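Prellard school kitchens to change the lunch order system

2021-02-17
14 shares | 3 comments

Families in Prellard will have to choose school lunches one week before, and not in the morning of the same day. The new system begins in September in seven primary schools of the district.

The district says that too much food is thrown away. In the last school year the kitchens prepared nearly 300 lunches a day, but only 226 were eaten on an average day. The burger lunch is one of the most popular, and also one of the most difficult to plan, as many children change their mind when they arrive at the counter.

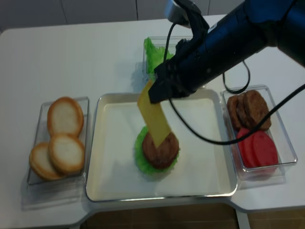

The orders will be made on a paper form or by telephone. Tarek Soliman, who manages the kitchens, told a meeting of parents that the cooks need to know the numbers before they buy bread, meat and salad. "We buy for everybody and then we guess," he said. "I would like to stop guessing."

Some parents are not happy. Bernardo Vieira has two children at the school in Edon Street and works different hours every week. He said that he often does not know until the evening if the children will eat at school or at their grandmother's house. He asked for a shorter time of two days, and the district has promised to give him a reply before Easter. 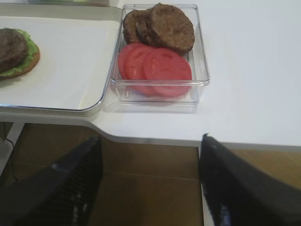
What happens if a family forgets to order?
The child will receive the vegetable dish of the day, at the same price.

The price of lunch does not change this year. Forms will be given out at the school offices in the last week before the summer holiday, and they can be returned there or at the Ansari Road library.

Contact the news desk | © Prellard District News | Back to top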